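Moving house, again, and what I did about the books

So. Third move in eight years and I swore last time I would get rid of half the books first. Did not get rid of half the books. Got rid of 12, and bought one of those back at the library sale in Droststead in June because I'd forgotten it was mine. My own name inside the cover. Paid a dollar for it.

Anyway a few people asked how the move went, so, quick notes while the kettle's on.

Boxes first. I used to pack books in big boxes like an idiot. Big box of books = box nobody can lift. Ida Lammers told me years ago to use the small ones from the liquor store and I nodded and ignored her. This time I listened. 49 small boxes for the books alone, all of them liftable by one person with a normal back. Spine down or flat, never spine up, the pages pull on the binding. Heavy ones at the bottom, paperbacks to fill in. Socks in the gaps. I mean it, socks are great, you have to move them anyway.

Labels. Write on the side, not the top. The top is useless once there's another box on it. I wrote on the top of the first lot and then had to go back and do teh sides as well, at eleven at night, with a marker that was dying. 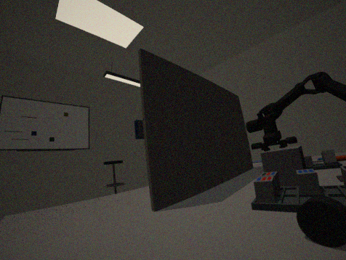

Torben Wegener came over with the van. Bless him. The van is older than my marriage was and the back door only opens if you kick it low on the left, but it got us up the hill to Stastham in three trips. I'd guessed two. Always one more than you think. The third was basically lamps and one chair and the ironing board I have never used.

Shelves! The new place has the old built-ins in the front room, which is half the reason I took it. Painted shut at some point, or the cupboard bits underneath were. Knife round the edge, slow, don't lever. One door cracked anyway. It'll do.

Then the order question. I've tried alphabetical, lasted a month. Tried by color once when I was going through something, looked lovely, couldn't find a thing. Noémi Szilágyi has hers by when she read them, so you can walk along the wall and see her whole twenties. I love that, but my memory isn't good enough. I've got 71 books I honestly couldn't tell you if I finished.

What I've landed on: by room where I'd read it. Cookbooks in the kitchen obviously. Long novels by the bed. Poems and anything short by the bathroom, don't judge. Travel and maps in the hall, where you put your coat on. It sort of works. The biographies are homeless, they're still in a stack behind the couch and I keep stubbing my toe on them.

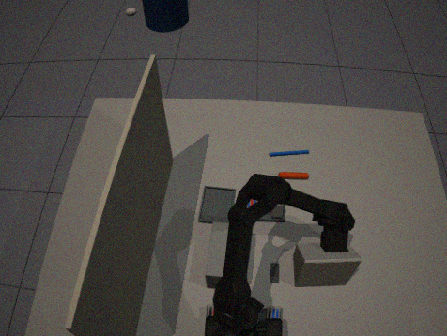
Page last changed: June, 9:40 pm

Ok adding a bit. Had some emails.

Yes I did keep the Grasomden guidebooks, all of them, even the ones with bus times from before I was born. Arif Ismail wants to borrow two and he can, but I'm writing it down this time Arif.

Somebody asked about damp. The back wall here is a bit cool so I left a gap of two fingers behind the books, don't push them right back. Old trick from my aunt. She had a house that was basically a pond and her books were fine. If one does smell musty, stick it in a big tub with a lid and an open bowl of baking soda, leave it a week or so, check on it. Don't let the soda touch the book. Worked on my old atlas, mostly. It still smells a little like a shed but a nice shed.

And no, I haven't unpacked the last four boxes. They say MISC on them. On the side, at least. I know one has the good scissors in it becuase I've been opening everything with a bread knife since we got here.

Dinner's on. More when I've dealt with the biographies.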